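We use cookies to remember your settings. Accept | Manage preferences

# Drernwood Tabletop Set

Data card, kept by Anwara Begum and Fraser Guthrie

## Summary

Drernwood is a set of 2,099 color pictures of small household things on a table: plates, bottles, cups, lids and the like. It covers the few minutes before and after a meal, when things get put down, picked up and moved over to make room. Most pictures have two to six objects.

## What is in it

- 2,099 pictures, one folder per table
- 779 of them include at least one bottle
- 2 label files: `objects.csv` and `contact.csv`

`objects.csv` has one row per object, with a name, a main color and a yes/no field for see-through material. `contact.csv` lists which object rests on which. Names are kept short and general. A plate is "plate" whether it is used for dinner or cake.

## Labeling notes

Bottles are named by the container and described by the contents in a separate column. We don't guess what a liquid is. If it is orange-yellow, the contents column says "liquid, orange-yellow" and stops there. Cap color goes in its own column, and printing on a cap is marked as present or absent.

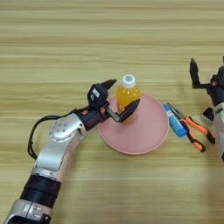 Does a bottle standing on a plate count as one object or two?

Two. Each gets its own row in `objects.csv`, and the pair goes into `contact.csv` with the bottle listed first. The same goes for a cup on a saucer. A cap that is screwed on is part of the bottle and has no row. A cap lying on the table gets one.

## Known problems

Clear plastic is the weak spot. The lower part of a bottle can take on the color of whatever is under it, and early outlines often stopped too high. Teresa Madigan redrew the worst of these in October – folders starting with `h` are still the old version.

Pale plates on pale tables have the same trouble at the rim. Wood grain was sometimes traced as a table edge. Please report any you find.

## Splits

600 pictures are held out for testing. Tables are not shared between the splits.

## Changes

- 1.1: "dish" merged into "plate"
- 1.0: first release

## Questions

Open an issue with the folder name and row number. Ginette Lemaire handles label fixes.

© Drernwood | Contact | Back to top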